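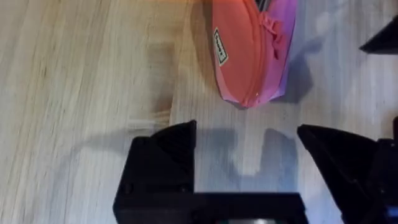

A zippered pencil case on a light wooden tabletop.

The Flusdale Evening Study Program began its winter term on Monday. As its coordinator, I have been asked by several parents to set out how the term is organized and what has changed, and I am using this blog to do so.

Enrollment is limited to 18 students. Last winter the limit was 20, and the tutors found that the last half hour was spent keeping order. Families who were not offered a place have been put on a waiting list, which Loubna Ouali maintains. Requests should go to her and should include the student's grade and school.

Sessions open at 4:15 p.m. The first hour is reserved for homework set by the schools. The second is given to reading, and phones are kept in coats during that time. Students may bring any book they choose, including comics. Malcolm Mapplebeck objected to comics in the spring and has since withdrawn the objection.

The budget for the year is $4,000, of which $1,650 has been set aside for books. The remainder covers room rental, heating and snacks. A full statement will be posted here in December, once the rental invoice has been settled. I regret that last year's statement appeared late.

Students are expected to bring their own pencils and paper. Calculators are available on loan and must be returned before the student leaves the building. Two were not returned in the fall, and I would be grateful if families would check school bags.

Souad El Idrissi has agreed to continue as mathematics tutor. The position of French tutor remains open. Applicants should have experience with middle school students and be free on two evenings a week.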